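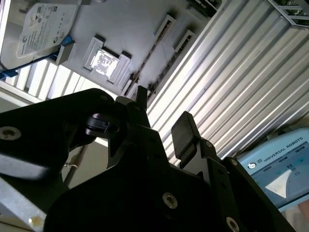

*Seagate hard drive in its blue mounting brackets, with two slot openings to the right.*

**PC Hardware Basics - Handout 3: Inside the Case**
Kuvar Workshop, August 6, 2018

Welcome back! Last time we only talked about computers, and today we get to open one. Room 19, same benches as before. Please have the power cord unplugged and your wrist strap on before you touch any metal.

## Drives first

Start with the hard drive. Find the label and copy the model number and capacity onto your worksheet. Then look at how the drive is held. Plenty of office desktops use plastic brackets and clips so a drive can come out without a screwdriver - a lovely bit of design once you've fought with a stripped screw. Squeeze gently and never pry.

## The board

Now the part I look forward to every term. Take your time over the motherboard and let your eyes get used to it, because a board that seems like pure clutter soon breaks up into neighborhoods.

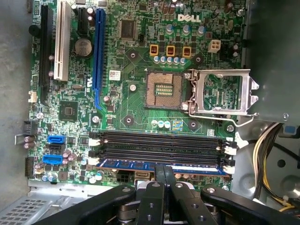
The CPU socket is the best landmark. On an LGA board the pins are in the socket and the processor has flat pads, so an open socket needs real care: no fingers, no sleeves, no dangling badge cords. The load plate swings up and over, and the lever locks it down again. Four holes around the socket take the heatsink.

Next, the expansion slots. Compare lengths! PCI Express x16 is the long one for graphics, x1 is tiny, and older PCI still turns up beside them.

## Before you leave

- Sketch your board and label the socket, two kinds of slot and one power connector
- Put loose screws back in the Livel tray
- Read the Kollár notes on memory for next class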